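# Vorkwood Whites

7/2/24
Radka Popescu

Vorkwood Whites is a collection of short recordings of white cloth things being picked up, shaken, folded and put down on a table. If you came looking for colors, I can offer a little trim.

The README used to be four lines long. Then Mimoza Kadrić asked me three times in one week what "misc_soft" meant, and I ran out of ways to say that it meant I had been tired. So it is longer now.

## What's in it

There are 2738 recordings. Of these, 1753 are folding and 808 are what the labels call "handling," meaning somebody picked the thing up, moved it, and put it down again without improving it. The rest are attempts at folding that the labeler declined to call folding. They live in the folder `partial/`, which I wanted to name something else and was outvoted.

Everything is white or mostly white. Small soft items go in one group and garments go in another. The boundary is whether it has a hem worth grabbing. Mimoza drew that line and I have tested it against a lot of fabric, and it holds up better than my own system, which was based on how annoyed I was.

## Small soft items

These are the cloths, the folded squares, and anything with an elastic loop. They are harder than they look. A shirt has a front and a back and at least the decency to have sleeves. A small white thing has two sides that look the same and four edges that all claim to be the top.

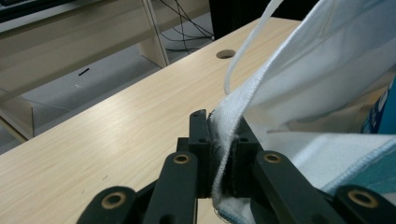 The label for a small item names the edge being held, if there is an edge, and "body" if there isn't. A frayed or fuzzy edge still counts as an edge. A loop is never an edge. If the item is held by the loop, the label is `loop`, and the recording goes in its own subfolder because things held by a loop spin, and spinning ruined an afternoon of mine that I would like back.

Please don't relabel these as "napkin." We had a "napkin" phase. It covered items that had never been near a dinner.

## Garments

Mostly knit tops, with some mesh. Mesh is its own little hobby. It sags where you expect it to hold and holds where you expect it to sag, and under the lights the thin parts go so bright that you lose the fold entirely. When that happened we kept the recording and added the flag `washed_out`, which Mimoza says is a terrible name for a laundry dataset. She's right, and it's in too many scripts to change.

Labels for garments go in this order:

1. Which panel is on top. Front, back, or `unclear`. Use `unclear` freely. I would sooner have a hundred honest shrugs than one confident guess about the back of a white shirt.
2. Where it is held. `hem`, `sleeve`, `collar`, `seam`, or `body`. A side seam and a hem can run close together near the bottom corner. Go with whichever one is pinched, even if the other is doing all the work visually.
3. Trim, print or patch, if any shows. Write the color in plain words. "Green" is fine and so is "dark green." One early labeler wrote "Adriatic" and we had to have a talk. If part of a letter shows, write `mark_partial` and move on. Do not guess the word.

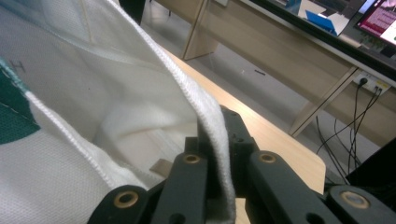 ## The table

All of it was done on the same kind of light wood-grain table, over a gray floor. White cloth on a pale table is a poor choice if you like seeing where the cloth stops. I have been told this by several people, each of whom thought they were first. We tried a dark sheet over the top for 40 recordings and the sheet kept joining in. It came along with the hems. Those recordings are in `sheet/` and I recommend them only to people who enjoy watching two fabrics argue.

The tabletop has a cable hole. It shows up as a dark round spot, and a first-pass sorting script we got from Pillai kept reporting it as a button. If your script finds one big button that stays put while the shirt moves, you have found the hole.

## Folding style

Nobody was given a folding method. I thought about it, and then I remembered that my household has had the same disagreement over towels for years with no movement on either side, and I decided not to import that into a data project. You will find thirds, halves, quarters, and something Mimoza calls the Stevach fold, after the town where her aunt taught it to her. It begins with a sleeve going the wrong way. It does come out flat. I can't do it.

`method` in the label file is free text for this reason. Expect spelling.

## Known problems

- `left` and `right` are from the folder's side of the table. In the first batch they are from the garment's side. The file `batch_one_sorry.txt` lists which.
- Several garments appear both clean and creased under different item names. They were put away badly in between. I did some of the putting away.
- Inside-out items are marked `inside_out` only if the labeler noticed.
- "misc_soft" still exists. It is now documented as "soft, otherwise undecided."

## Getting it

The files are on the Molent share under `whites/current`. Take the whole label folder even if you want only the garments. The small items share an index with them and break in a quiet way when separated.

Corrections go to Mimoza for labels and to me for everything else. Include the recording name. "The white one" has been tried.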